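## Success rules belong in the task file

Most disputes about simulated manipulation results are disputes about wording. Two groups run the same tabletop task, report different scores, and find after a week of email that one counted an object touching the plate as placed and the other did not.

I reviewed 3 task suites in October, including Zamani and Faltel. Only one stated its success condition in a form a second person could apply. The others left it in code comments, or in the head of whoever wrote the checker. Babak Hosseinzadeh has argued that the code is the standard. I disagree. Code changes between releases, and a reader of the results table rarely has the right version.

Borderline layouts are common in two-arm work. An elongated brown item against the rim of a white plate is a fair test of any placement rule: contact with the plate is met, support by the plate is a separate question, and a rule that says "at the plate" settles neither.
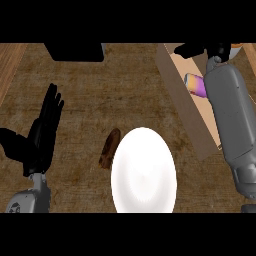

### What a rule should contain

- The relation required, by name: contact, support or containment.
- The hold time. I suggest 2 seconds with both hands clear of the object.
- The start layout, with the permitted variation for each object.
- The number of trials. Thirty is too few to rank two close policies; 200 is a workable floor.
- The treatment of objects outside the task. A can knocked out of its tray should count as a fault – even if the target item ends up in place.

Tzu-hsuan Hung objects that strict rules lower scores and discourage small labs. Scores will drop at first. They will also be comparable, and a small lab gains more from that than a large one does.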